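Week 5: Looking after what you've got
Community Course in Household Records and Home Inventories
Handout to go with the evening session, prepared by Chantelle Lekota

Welcome back, everyone, and thank you for the lovely discussion last time about shoeboxes. I had no idea so many of us kept our tax papers in the same brand of boot box, and I've been thinking about Uyên's mother's recipe tin ever since (more on that further down, because it's a better filing system than most of the ones in the textbook).

Last week we talked about paper. This week we move on to the home inventory proper, meaning a list of the things you own, where they are, and enough detail that a stranger could tell your armchair from the one next door. People usually come to this after something has gone wrong, a burst pipe or a break-in, and they sit down at the kitchen table trying to remember what was in the hall cupboard. I'd love for you to have it done before then, with a cup of tea and no hurry at all.

Where to begin

Start with one room, and please make it a small one. The laundry is good. So is the spare room, unless yours is like mine, in which case leave it until you're feeling strong. Stand in the doorway and work your way round to the left until you're back at the door, writing down each thing as you come to it. Going round in one direction sounds fussy, but it saves you wondering later whether you've done the bookcase.

For each item try to fill in these headings:

What it is, in plain words
Maker and model, if there is one
Serial number, if you can find it
When you got it (the month and year will do)
What you paid, or your best memory of it
Where the receipt is

Don't stall on the last two. A blank is perfectly fine and you can come back to it. When Khanyisile did her mum's unit she left nearly every price empty on the first pass, and filled them in over December with a box of old bank statements and the cricket on.

Things inside other things 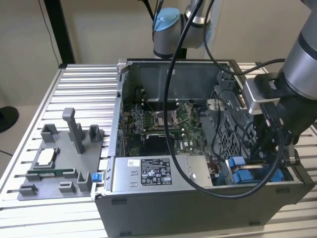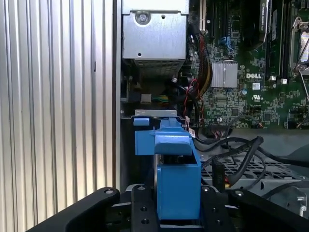
A good inventory has to decide how far down it goes, and this is where our class usually splits into two cheerful camps. Is a sewing box one item, or is it the shears, the good thimble and your grandmother's buttons? My own rule is to list the container, then list separately anything inside that you'd want to replace on its own. A desktop computer is a fair test of the rule, with its side panel off and that green motherboard showing, since the whole tower might be one line in your book while a drive you bought later deserves a line of its own. The same goes for a camera bag, a toolbox, or a caravan. If you'd grumble about losing it by itself, give it a line.

Nandi asked a very sensible question about sets. Write the set as one entry and note how it's made up, so that a dinner service missing its gravy boat is recorded as just that. Insurers can be particular about pairs and sets, so have a read of your own policy and bring any puzzling wording along. We'll look at it together, though I can't give advice on a claim.

A worked entry

Wekesa has kindly let me use one of his, and I think it's a model of its kind:

Floor lamp, brass colour, cream shade with a small scorch mark at the back. Trellero, model 145. No serial number found. Bought second-hand, $100. Receipt none, but see photo in blue album. Front room, beside the piano.

I'm very fond of that scorch mark. Damage and repairs are what make a thing recognisable as yours, so do put them in, even when you'd sooner forget how they got there.

Keeping it going

The list is only as good as its last visit. Pick an occasion that comes round anyway, such as the end of daylight saving or the week you renew your rego, and spend an hour adding what's arrived and crossing out what's left. Cross out neatly so the old entry can still be read, and write where the thing went: "given to Rosie", "op shop", "died". You may be surprised how often somebody in the family asks.

Keep 2 copies in different places. One can live at home and the other with a relative or a trusted neighbour, or as a file stored somewhere away from the house. If you're using a notebook, photographing the pages works very well.

And now the recipe tin. Uyên's mother has one card per recipe, and on the back of each she writes who gave it to her and when she last cooked it. Try the same on index cards for your inventory, if a long list makes your heart sink. Cards shuffle happily from room to room when you move house.

For next week

Finish one small room using the headings above.
Choose one container and decide which of its contents need their own line.
Bring along one object with a story, small enough to carry on the bus.
Read the chapter on heirlooms, or at least the first half, which is the livelier half.

Tea is at the usual time and it's Nandi's turn to bring the milk.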